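**11/29/21 – Sock hanger, bench rig**

Rig is the Lever frame: two posts, one long rod across the top. Hanger suspended from the middle of the rod on a wire hook, hook held with clear tape. Hanger is the cream car-shaped one out of the Binier order, clips along the lower bar. Test load is single socks, dark blue, from the Moon bag.

Tape is a stopgap. The hook wants to swivel on the rod when a clip is loaded off centre, and the tape only slows that down. A notch filed in the rod would be better. Haven't done it, as the rod is also used for the towel work.

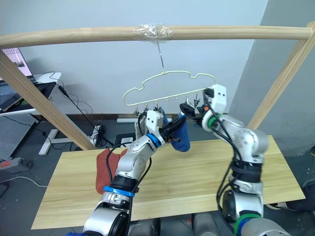
*Hanger on the rod, sock at the clips.*

Clips are a mixed lot. The original set was incomplete, so the bar was made up with whatever was in the drawer – pegs and small metal clamps. Spring force varies a good deal between types. Sort by type before the next run and write the order on the log sheet, left to right.

Attachment is the weak point. Each clip has its own hook and goes to a moulded loop under the bar. Loops are open between the prongs, so a hook can be put on or taken off without tools. Check every hook is seated before loading.
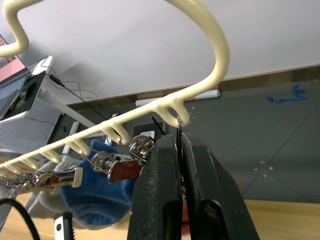

*Loops under the bar, with clip hooks. Nearest loop shows the gap between prongs.*

To do:

- notch or collar for the rod, ask whoever has the towel work first
- matching clips, Mammont part 2573 if still stocked
- spare hanger, same colour
- relabel log sheet 391, columns are in the old order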